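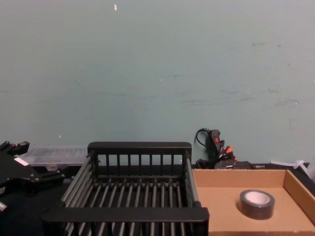
## Who Does the Dishes? Chores and Fairness in Share Houses

Hae-won Ha and Catherine Galbraith
Feb 5, 2026

Our question was simple: do people in share houses agree on who does the washing up? We expected a modest amount of disagreement. We were young then.

### Method

We put a short survey in the Brophy residents' newsletter, which goes to 388 people. We got 201 replies, a better rate than our supervisor predicted and one we have mentioned to her several times. Each person estimated their own share of the dishes, then everyone else's.

### Results

In 70 replies, the person claimed to do more than half the washing up in a house of four or more. Some of these people live together. In one Plumby Street house the shares added up to well past a full sink.

Rosters made little difference to the arguments, though they did give people something to point at. Houses with a dishwasher argued just as much, mostly over who empties it — and whether a pot left "soaking" since breakfast counts as washed.

### Problems

We relied on people's own word, and their own word was the problem we were studying. A chore diary would be better. We tried one in our own house in August and it lasted four days, with Catherine's entries in a noticeably firmer pen.

### Next steps

Hae-won wants to repeat the survey with bins. Catherine has asked to be left off that one.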